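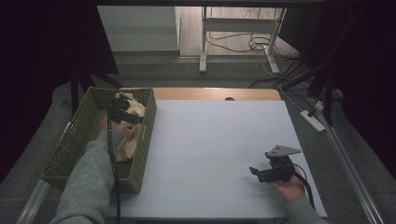 Does the basket really do the tidying?

Every summer the same advice comes round again. Buy a basket, put it on a table, put the soft things in it, and the room will look after itself. I've read it in three places since July, and the leaflet from the Pivenier shop in Kullolholm says it in capital letters. I have my doubts, and I have a fair few baskets.

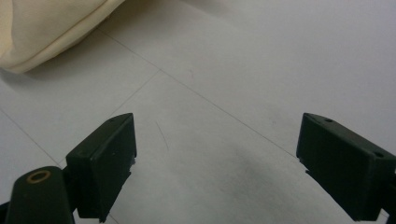 By the Household Page editor
Histstead Newsletter, Sep 1, 2023

Let me be fair to the basket first. A woven plastic one with holes in the sides is cheap, it wipes clean, and you can see from across the room that there's something in it. Ours is an oblong one in olive green and I'd buy it again. If it's going to live on a table, the long shape takes up less room than a round one, and you can turn it end-on and still reach to the back.

My quarrel is with what goes in. The leaflet says that a basket "invites folding". It doesn't. A basket invites dropping. A cloth lands at one end in a heap, the next one lands on top, and by the end of the week you have a lump of beige that could be napkins or could be the dust sheet from the spare room. Cream and beige are the worst for this. Everything pale looks like everything else pale once it's crumpled.

I tried the Pivenier method for 14 days, as instructed. You are meant to empty the basket each evening, fold what's in it and put it back in the same order. I managed this 2 evenings running and then went back to stuffing. I don't think I'm unusually lazy. The leaflet claims that 74 per cent of people who tried it "felt calmer", but it doesn't say how many people that was or who asked them, and I'd like to know both before I feel calm about it.

The one tip I'd keep is to clear the table first and lay a plain sheet over it. Light blue or grey is good, as pale cloth shows up against it better than it does on white. You can spread a thing out flat, see what it is, and decide whether it deserves a place. Most of mine didn't.

Floors are another matter. The leaflet is quite happy for you to put fabric down "for a moment" while you sort. On pale tiles a cream cloth can sit there all afternoon before anyone spots it -- I have stepped on mine more than once -- and the grout lines are never as clean as you think. Use a chair.

The Bianchini catalogue has gone further and now sells a set of matching baskets with a lid for each. I can't see the point. Put a lid on and you lose the only real advantage, the holes in the sides, and you still haven't folded anything.

If you've kept one of these baskets neat for longer than a fortnight, write in and tell us how. Letters to the usual address, please, and do say what you keep in it.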